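**Shared refrigerators: summer cleaning and new arrangements**

Residents of the Platotville building are reminded that the refrigerators provided in shared rooms will be cleaned in August, before the new tenancies begin. The Residents' Office has received several enquiries on the subject in recent weeks, chiefly concerning unlabelled food and the use of the door shelves. The arrangements below apply to all floors and replace the notice issued in the spring.

Each refrigerator will be switched off at 8 in the morning on the day allotted to its floor. Residents are asked to remove their food the evening before. Items which carry a name and room number will be moved to the large refrigerator in the ground floor kitchen, where they may be collected until 2 in the afternoon. Items without a name will be thrown away. The Office regrets that it cannot make exceptions, as space on the ground floor is limited and is also required by the Hevby wing.

Bottles in the door are the items most often forgotten. Water, juice, sauces and cooking oil should be labelled in the same way as any other food, and opened bottles should be closed firmly before they are moved. Shelves and drawers will be taken out and washed in warm water with a mild soap. Residents who wish to clean their own refrigerator beforehand are welcome to do so, but are asked not to use bleach or scouring powder on the plastic lining, and not to scrape ice from any surface with a knife.
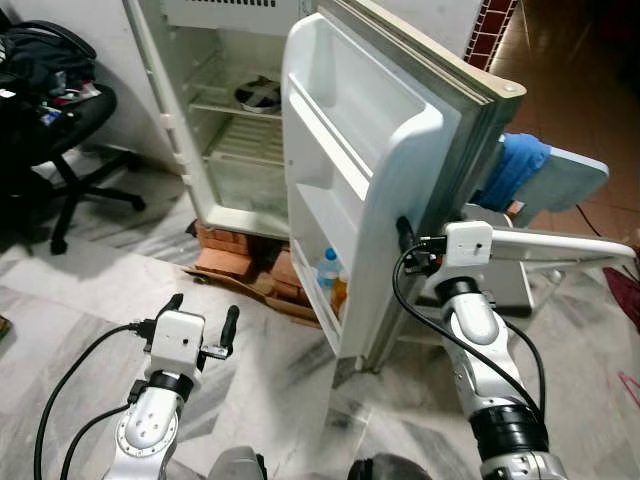 Apolline Poulain has written to ask whether the older compact models might simply be replaced, remarking that "a small refrigerator on bricks is perfectly serviceable for one person, but three of us sharing a shelf and a crisper is another matter". She adds that she would gladly give up the door bin in exchange for a proper freezer compartment. Her letter has been passed to Monique Guillot at the Residents' Office, and a reply will be sent to her directly.

Replacement of the smaller refrigerators is under consideration for next year. In the meantime, the supplier, Marciniak, has agreed to examine door seals and hinges free of charge in 14 rooms. Residents who find that a door does not close properly, or that food is not being kept cold enough, should report this to the Office before the end of the month so that their room may be added to the list.

Where a refrigerator has been raised on bricks, it should stand level and must not rock when the door is opened. Residents should not add or remove bricks themselves. Cardboard placed beneath the bricks to protect the floor is permitted, provided that it is kept dry and lies flat. It should be replaced if it becomes soft or stained. Space should be left behind the unit for air to circulate, and chairs, bags and clothing should be kept clear of the door.

Labels and marker pens are available from the Office at no cost. The cleaning timetable is displayed beside the letter boxes and at the entrance to the Wutidach annexe. Residents who will be away on the day allotted to their floor may ask a neighbour to empty their shelf, and should leave the neighbour's name with the Office before departure.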